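3.2 硬盘拆卸工位的人机分工

Postlow回收车间处理的主要是企业退役的台式机，硬盘须在整机拆解之前取出，单独登记后送往数据销毁。引入机械臂之前，这道工序由两名操作员完成，一人开箱取盘，一人登记序列号。我们统计了观察期内经过该工位的3046台主机，并对五名操作员做了访谈。

改造后，开箱、断开线缆仍由人工完成，取盘交给机械臂。不同机型的托架卡扣位置差别较大，线缆走向也不固定，夹爪接近托架时容易受到周围线束的干扰。操作员因此需要在旁监看，必要时暂停并重新定位。图2为腕部相机视角下夹爪与蓝色硬盘托架的相对位置，硬盘电路板一面朝上，数据接口的金色触点靠近夹爪一侧，操作员站在机箱另一侧。 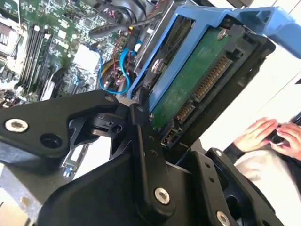

图2　硬盘拆卸工位，腕部相机视角

3.3 岗位内容的变化

访谈中提到最多的是工作节奏。过去操作员自行决定先拆哪一台，遇到难取的托架可以先放在一边；现在主机按系统给出的顺序进入工位，搁置一台需要在终端上填写原因。两名受访者认为手腕和拇指的负担明显减轻，另有一人表示站立监看比动手拆卸更容易疲劳，尤其是在下午班的后半段。

技能要求也有所改变。班组长Liette Bouchard在访谈中说，新员工现在先学急停和重新定位，再学各机型的卡扣结构，而老员工的顺序正好相反。她认为后一种顺序更利于判断夹爪何时会卡住。车间后来将每班前200台主机中的一部分留作手工拆卸，供新员工练习，这一做法自一月起实行，尚未写入正式的岗位说明。

登记环节的变化较小。序列号仍由人工核对，读码失败的硬盘放入单独的周转箱，由当班人员在交接前补录。两名操作员原先的搭配关系则不复存在，一人负责监看，另一人在相邻工位处理线缆和电源，交谈机会减少。有受访者把这一点列为改造后最不习惯的地方。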